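# Teaching by hand, Ivberg bench - gallery

Updated 7/3/26. Sponge and dish task, Tapia project. Bigger versions on request, ask at the bench. 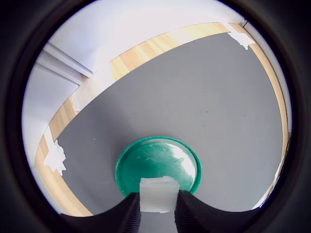

Dish wiping is the task we've been showing all week, and the approach is the part that takes the practice. Wrist view, wide lens, so everything straight goes bendy and you learn to steer by it anyway. Block upright between the fingers, green dish just past it. At this point the operator should be thinking about height and nothing else. Too high and you wipe air, too low and the dish goes for a slide across the board. Glare on the right side of the dish is a pain, washes the green out to nearly white there, so go by the rim on the left when you line up.

## Notes that go with the gallery

Not a manual. Just what people keep asking when they come over to have a go.

**By hand or by remote?** Both. By hand means you hold the gripper itself and do the task with it, camera on top, no arm involved. By remote means the leader handle at the end of the bench and the arm follows you. First timers get the hand version. Much easier to feel how hard you are squeezing.

**Grip.** Close on the foam till it stops moving, then quit. Everyone overdoes it. A block crushed flat has no face left to wipe with and the recording teaches the arm to crush it too. The Vindetti handle has a soft stop, you feel it in the trigger, stop there.

**Speed.** Slower than you think but dont crawl. Long pauses are worse than a fast wipe. If you need to think, think before you press record. We had a whole batch from Stovness where every take starts with a hover, and guess what the arm did for the next month - hovered.

**Start pose.** Vary it. Dish a bit left, dish a bit nearer, block turned a little. Don't vary it so far that the dish leaves the view. Keep the dish on the gray, well in from the wood edging.

**Tape.** The white tape along the edging stays put. Please don't tidy it up in the middle of a set, we compare takes against each other and a board that changes halfway is annoying to sort out later.

**Doors.** Cabinet doors shut while recording. They're in view on the left more than you'd expect with this lens.

## How a take goes

- block in the fingers first, then record
- come in over the near rim
- touch down inside, go round once, slow on the far side
- lift straight up, no flick
- back to where you started, stop recording
- say "bad" out loud if it was bad and whoever's on the laptop flags it

Bad takes are fine! Flag them and do another. What hurts is a bad one nobody marked.

5 takes each and then swap, your wrist goes off after that whatever you think. Handle weight is all out front.

## Where the set stands

339 takes in the Ivberg set so far, hand and remote together. 39 flagged. Most of the flagged ones are dish slides, a few dropped blocks, one where the dish was upside down for reasons lost to history. Recording at 60 frames a second, which is more than we need, will probably thin it out before training.

Remote takes are still behind. Mostly a nerves thing - with the handle you're looking at the screen and not at your own hand, and people go stiff. Try watching only the gap between the block and the rim. Helped me a lot. Left and right sort themselves out after a few goes, depth takes longer becuase the wide lens makes the dish look further off than it is.

Also, remote people: lean back. Elbows on the bench means small jerky moves and it shows up in the path plots as a little sawtooth. Pretty but no use.

## Asked for, not done yet

Second dish, other color, so the thing doesnt learn "green" when we mean "dish". Needs to be the same depth or close to it. If you've got one at home going spare bring it in.

Less glare. Tried moving the lamp, moved the glare. Might try a sheet of baking paper over it next.

A left handed session. The trigger guard is awkward that way round and we should find out how awkward before October, when Stovness want to run the same task with their own people.

Longer wipe, twice around. Only once the single one is boring.

## Using the picture

Fine for slides and internal pages. Put "Tapia / Ivberg bench" next to it. Don't crop off the black ring for anything technical, folks at the Stovness end need to see how much of the lens circle is in use. For posters crop how you like.

More going up after the next remote session.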